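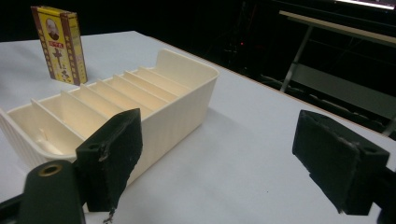
Convocatoria de participantes: estudio sobre hábitos de conservación de documentos domésticos

El Instituto Meritar abre el plazo de inscripción para personas interesadas en colaborar en un estudio sobre la forma en que los hogares guardan, clasifican y desechan sus papeles: facturas, garantías, correspondencia y certificados.

Requisitos

Ser mayor de edad y residir en el municipio de Prenico.
Conservar en el domicilio documentación en papel de los últimos dos años.
Disponer de conexión a internet para cumplimentar los cuestionarios.

Se seleccionará a 42 participantes, procurando el equilibrio entre hogares unipersonales, parejas y familias con menores a cargo. 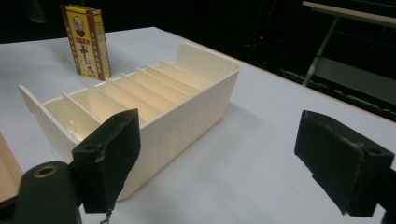
La colaboración comprende una entrevista inicial de dos horas en la sede de la calle Chacko y un diario semanal que se llevará durante 26 semanas. En ningún caso se solicitará copia de los documentos ni se examinará su contenido. Las respuestas se tratarán de forma confidencial y la participación podrá interrumpirse en cualquier momento mediante aviso por escrito.

Quienes completen el estudio percibirán una compensación única de 4000 pesos, abonada por transferencia en febrero.
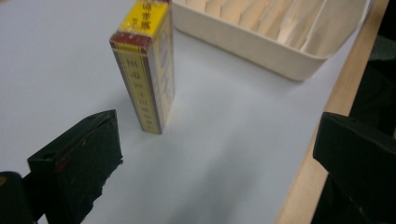 Tharun Naidu: «Participé en la edición anterior y el diario me llevaba unos minutos cada semana. Recomiendo rellenarlo siempre el mismo día».

Las solicitudes se presentarán en el registro del Instituto, edificio Jeklow, planta baja, hasta las 14:00 horas del último día hábil del mes. La relación de personas admitidas se publicará en el tablón de anuncios.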